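Storing powders and bottled liquids

Most of what goes bad in my kitchen goes bad because of the container. I keep white powders (sugar, starch, baking soda, milk powder) in clear jars so I can see how much is left, and I put a strip of masking tape on each lid with the name and the month it was filled. Two white powders without a label look the same at 7 in the morning.
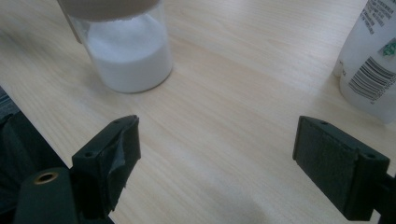

Fill a jar only when it is fully dry inside. After washing, leave it upside down on a rack overnight. Tap it on a folded towel as you fill and the powder will settle, which usually makes room for another spoonful or two.

For big plastic containers, read the panel before you peel anything off. Nutrition tables are often given per 100 grams, so a kitchen scale is more use than a cup here.

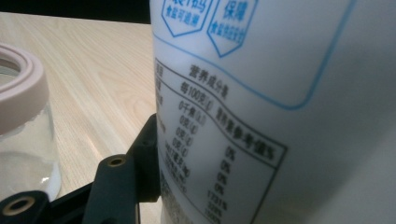 Keep the original label if you refill. Hwa-young Na at Koto cuts hers off and tapes it inside the cupboard door — that works too.

Bottles that may tip should be capped tight and stood in a tray with a rim. Plastic cups go upside down on the shelf above. 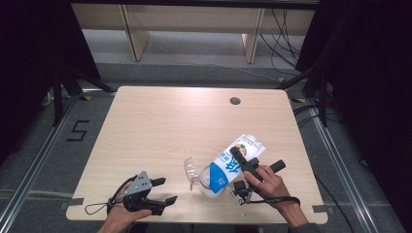
Wipe the table before you put things back. A damp cloth first, then a dry one. Check the jars every February and throw out anything that has clumped.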